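Hanging utensil stand – which tools go on it, and does it need the middle of the table?
Home and Kitchen > Storage and tidying
Posted by Letay Ambaye, Sun 18 February

Hi all, quick one as I'm meant to be cooking. Got rid of the big crock by the hob, the one everything was crammed into, and swapped it for one of those steel stands with a pole up the middle and arms at the top. You hang things off the arms. In theory.

Problem is half my stuff doesn't want to hang. Ladle fine, masher fine. But I have a slotted wooden spatula I use every single day and there's no hole in the handle end. Tried it by one of the slots, upside down, handle pointing at the floor, and it swings about and knocks the pole. Feels wrong.

Also where does the stand live? My worktop is 49 cm of usable space between sink and hob so it's been on the table, on top of some squared paper I had down to save the wood. Paper's going wrinkly.
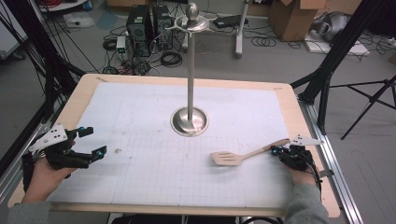 Stand in the middle, wooden spatula to the right, still looking for a home.

So – hang it by the slot, drill the handle, or give up and bring the crock back? And does anyone keep a stand on the table full time or is that daft? We eat at that table. Don't want to buy another thing if I can help it, the stand was a Clomitz and not cheap for what it is.

Thanks in advance, sorry for typos, onions on.

Toshio Oshima
Drill it. 5 mm bit, an inch from the end, sand the edges, bit of oil on the bare wood, loop of cotton string. Ten mins. Done all mine.

Misaki Fukuda
Wouldn't drill straight off, try a string first. Tie it tight under where the handle widens, if yours widens (some are dead straight and it just slides off, then yes, drill). Leave a loop big enough to go over the arm without fighting it. You'll be doing it with wet hands half the time.

Hanging by the slot does work, I did it for ages, but only on a thin arm. If it's a tight fit you'll end up prising the slot wider and one day a slat goes. Mine was a cheap Gulumow one and it split right along the grain. If it's loose it'll just swing, like you say. You get used to the swinging. Sort of.

Things I've learnt with mine:

Let wood dry before it goes up. Flat on a tea towel, or stood in the drainer. Water runs down and sits on the base, and then you've got marks to polish off.

Heavy stuff opposite heavy stuff. Ladle one side, masher the other. All on one side and it leans when you grab something in a hurry.

Don't fill every arm. Leave a gap or two or they all clatter and you can't get the one at the back.

On the table – no, not for me. Paper under it is the worst of both, slides about and gets grubby. If you want to protect the wood use a cork mat cut to the size of the base. For actually living somewhere, I'd put the stand in the corner at the back of the worktop, on the sink side and away from the hob. Grease gets on everything near a hob. A stand takes hardly any floor space really, it's the stuff sticking out that needs room, so turn it till the long handles point along the wall.

And keep a small jar for the awkward ones! Jam jar, whatever. Wooden spoons and spatulas in there handle down, metal on the stand. I've got 9 bits in mine and it's fine. Your daily spatula probaly wants to be in the jar anyway if you're reaching for it all the time, unhooking gets old.

Rin Oda
had the Tsuji version of this, knob on top kept coming loose so check yours is screwed down. otherwise ok. we keep ours on the table and just move it to the windowsill at tea time, not a big deal

Letay Ambaye
Thanks everyone. Jar it is for now, found an old chutney one. Will try the string at the weekend and if it slips I'll borrow a drill. Knob seems tight Rin but I'll keep an eye. Paper's going in the recycling. Anyone know if cork mats can be wiped or do they go manky?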